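Rusano Weekender 36: A Month of Ferries, Night Buses and One Very Small Donkey

The first thing to know about the Rusano Weekender is that it is a thirty-six liter bag that thinks it is a suitcase. The second is that I carried it for most of December down the coast to Neltport, an old harbor town with more stairs than residents, and that we are still on speaking terms.

I bought it with my own money, which I mention only so you understand the tone. It cost more than the room I slept in for the first nine nights. The room had a balcony.

My old pack had gone at the zipper on the slow ferry to Brarska, spilling socks down a companionway in front of a wedding party. They were very kind. One of the uncles carried a sock back to me on the end of an umbrella, as you would a dead mouse. I decided the next bag would be a serious one.

What you get

The Weekender opens flat like a book. One side is a deep well with two straps, the other a mesh cover with a zipper that runs three sides. There is a laptop sleeve against your back, a pocket on top for a passport and whatever you ate last, and a stretchy slot on each flank for water. The harness folds away behind a panel, and then you can carry the whole thing by the side handle and pretend to be on business.

Nobody in Neltport was fooled. The town goes up from the harbor in flights of worn stone, and by the second landing a person with a side handle looks like a person having an argument with a piece of luggage. I got the straps out behind a bakery and put them away again three weeks later, at the airport.

On the stairs

The longest flight, the one from the fish market to the old customs gate, has 102 steps according to the tile at the bottom. The tile at the top says 37, and I have chosen to believe the tile at the top was laid by someone with a sense of humor.

This is where the bag earned some of its price. The hip belt is wide and doesn't dig. The weight sits high and close, so you lean into the hill a little and the hill mostly forgives you. I went up in the early morning with everything I owned on my back, while the swifts screamed around the gate and a man hosed down the market floor below me, and at the top I was breathing hard but had all my original joints.

Going down is another matter. The top pocket nods forward and taps you on the back of the head with each step. It isn't painful. It's more like being reminded of something by an aunt.

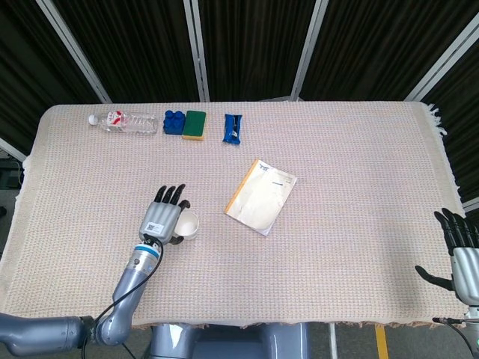 Packing it

I am a roller of shirts. The book-style opening is good for rollers, and I could get at a clean one in a dim dormitory at five in the morning without waking the other bunks, apart from the zipper, which sounds like a small motorcycle leaving. If you share rooms, open the bag the night before.

The mesh side is where I put everything that had no business being anywhere else: chargers, a bar of soap, bus tickets, a bag of dried figs from the market. By week two this had become a single object. The maker would like you to buy a set of packing cubes for it, sold separately, and I can see why they would like that.

The laptop sleeve is fine. I had no laptop, so I used it for a large flat loaf the bakers in Neltport make with aniseed, and it held the loaf perfectly upright. It also kept it warm against my spine for an entire morning's walk. I have not seen this in any of the advertising.

On the night bus

The coast road south of Neltport is served by Appiah Coaches, whose drivers treat the published timetable as a work of early promise. The bus leaves at 11 p.m., or when the card game in the depot has been settled. I took it twice in each direction.

Now, the Weekender is sold as fitting under the seat. It will fit under a seat. It will not fit under an Appiah seat, under which there was already a heater, a folded tarpaulin and on one trip a crate of lemons. It went on my knees, and there it turned out to be an excellent pillow. The back panel is firm, with just enough padding, and it smelled of bread.

Around three we stopped at a roadside place with blue lights and very strong tea. Everybody got down without a word, drank it standing, and looked at the sea, which was there in the dark making its noise. I left the bag on the seat. When I came back an old woman was resting both feet on it and fast asleep. I can therefore report that the fabric wipes clean.

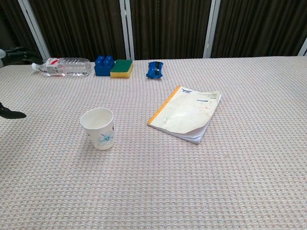
Rain

It rained for four days in the hills, the patient kind that seems to come out of the walls. The bag has no rain cover and the label says "weather ready," a phrase I had time to think about. The main compartment stayed dry. The top pocket did not, and my passport now has a wavy look that immigration officers enjoy turning in the light.

I bought a feed sack from a farm shop for the price of a coffee and wore the bag inside it, with two holes cut for the straps. It worked so well that a hiker coming the other way asked where I had found it. I sent him to the farm shop. He looked disappointed that it wasn't a brand.

The donkey

Up at the monastery above the river there is a donkey, the size of a generous dog, who meets the afternoon visitors. He took hold of the left sternum strap and ate it, buckle first, looking me in the eye throughout.

I wrote to Rusano about a replacement. They answered quickly, and asked for a photograph of the damage and an account of how it had occurred. I gave them both. There was then a silence. A new strap arrived at my sister's house two weeks later with a note saying animal damage is not covered by the warranty and that this one time they had made an exception. I thought that was decent of them.

The things I'd change

The side pockets. They are cut too shallow, and a bottle of any size leans out of them like a passenger looking for the station. I lost one on the customs gate stairs and listened to it go all the way down. It took a while.

The color, which is called Dune. Mine was Dune until the first bus floor.

The little loop on the front, the purpose of which I never learned. I hung wet socks from it. If that is what it's for, it's very good.

The zipper pulls are metal and they ring against each other as you walk. In a city you won't hear it. On the cliff path north of the harbor, with no wind and the whole bay lying flat, I sounded like a goat.

Who should buy it

If you travel by plane and taxi, this is a lot of harness for the walk between them, and a wheeled case will do you better. If your idea of a trip includes stairs, boats, and being put off a bus at the wrong end of a village before sunrise, have a look at it. Try it on loaded. The shop where I bought mine keeps sandbags for the purpose, and you should ask for them even if the staff sigh.

I'd wait for a sale, too. There was one the week I got home.

Mine is hanging behind the kitchen door with its new strap, still faintly smelling of aniseed, and there are fig seeds in the mesh side that I've given up on. I'm taking it back to Brarska in the spring, on the slow ferry.

Rating: four out of five. Lost half a point for the pockets and half for the passport.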